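About Us

Fastham Hand and Shoulder Therapy opened in May with three treatment rooms and a lot of borrowed textbooks. We've grown since then -- there are six of us now, and we still love this work!

Most people come to us after a fracture or surgery, or with an elbow that's been grumbling for months.
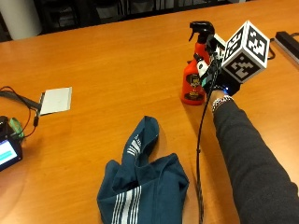

One patient from the Wudholm clinic wrote to us that she could finally hang out the washing again, and that her home exercises were short enough to do while the kettle boiled.

We're big on short programs. Your first visit runs longer than the rest, so bring your scans and your questions.
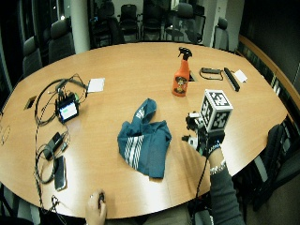

After that we'll usually see you every couple of weeks, at Fastham or at our Baxter Street rooms in Wudholm. No referral needed.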